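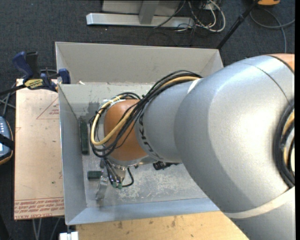
From: Giorgia Barbieri
To: Brallbridge shop floor list
Date: 11 Aug 2021
Subject: Re: What happens to the sorting bench?

Hello everyone,

Sorry to have left this sitting in the inbox for so long. I wanted to talk to Liliana and the second shift before I wrote anything, and then the Trengate order landed on us and you all know how that went. Aldo's message deserves a proper answer, so I've left it in below and I'll go through it as best I can. Put the kettle on, it's a long one.

Aldo Messina wrote:

> Hi all,
>
> I've been on parts sorting for 12 years and I'd like to hear it
> plainly. When the arm is running for real, who is still on the bench?
> I don't mind the thing. I've watched it have a go at the bin most
> afternoons and Elīna has been very good about answering my questions.
> But I've heard three different stories in the lunch room and I'd
> sooner hear one from somebody who knows.
>
> Also, is anybody going to ask us how we do it? There are parts in
> those bins that look the same and aren't, and you only know it by the
> feel. And my shoulder would like to know whether we'll still be
> tipping crates by hand.
>
> Cheers,
> Aldo

First, the bench. All the people now on sorting stay on the payroll, at the same grade and the same hours. I have that in writing from Dellska head office and there's a copy on the board beside the first aid cupboard. What does change is the mix. Once the arm is picking from the bins on its own, we'll want one person per shift minding it and the rest will move over to inspection and kitting, where we've been short since May. I know inspection isn't everybody's cup of tea. If you've done it before and hated it, come and see me and we'll try to work something out – I'd much rather hear it now than find out in a month's time.

Now for timing, as I suspect that's where the lunch room stories come from. The arm is not taking over the bench next week. It is still learning to get small parts out of an open metal bin, and a bin is a harder place to work than it looks to those of us with hands. The walls slope, so things slide down and end up lying right against them, and the gripper has to come in past the wall without knocking it. A block standing along the side is a different job from the same block lying flat in the middle. Elīna tells me the last full trial was 94 picks without a person stepping in, and she was pleased with that, but on an ordinary shift we put through around 700 parts, so you can see there's a way to go yet.

Which brings me to Aldo's second question, and the answer is yes, and I'm embarrassed that it had to be asked. We should have sat down with the sorters before the first bin was ever clamped to the table. Renzo and I talked it over and what we'd like to do is give each of you some paid time with Elīna, away from the bench, to go through the awkward parts one by one. Which ones you turn over before you put them down, which ones you always check twice, which ones you won't pick up by the end. The Valentini brackets are the obvious place to start, because the left and right ones have fooled every new person we've ever had, me included (I sent a whole crate of lefts out in my first month and my supervisor was kinder about it than I deserved).

Anything you tell her goes into the work instructions with your name on it. I asked for that specially. If a bright idea from the bench saves us a week of fiddling, the bench ought to get the credit.

As for the shoulder: somebody still has to tip the crates for the time being, I'm sorry to say. Liliana has asked for a lift table and I've backed her up on it, and the request has gone in with the rest of the cell costs. I don't have a date. Until then please do it in pairs, and please don't be proud about asking for a hand, Aldo, I'm looking at you.

A few smaller things while I have you all.

Several of you asked about being trained to mind the arm. It's open to anyone on any shift and you don't need any computer background. It covers starting and stopping it safely, clearing a dropped part, and swapping a bin over. If you're nervous of the handheld control, so was I, and I've now moved the arm myself with Elīna standing at my elbow – very slowly, and with a good deal of laughing from the packing line.

Please keep to the walkway when you go past. There are cables across the carpet behind the table, and Renzo would like them left as they are until he can get covers for them. If you need to get in there for something, ask him or Elīna first and they'll stop the arm for you.

And would whoever keeps borrowing the blue bar clamps please leave the ones on the bin alone. They're holding it, and the arm expects to find it in the same spot every time. There are others in the tool crib.

If I've missed something, or you'd rather not put it to the whole list, my door's open and I'm usually in before the first shift starts. Elīna is happy to be stopped and asked as well.

Warm regards, and thank you again for all the late finishes on Trengate,

Giorgia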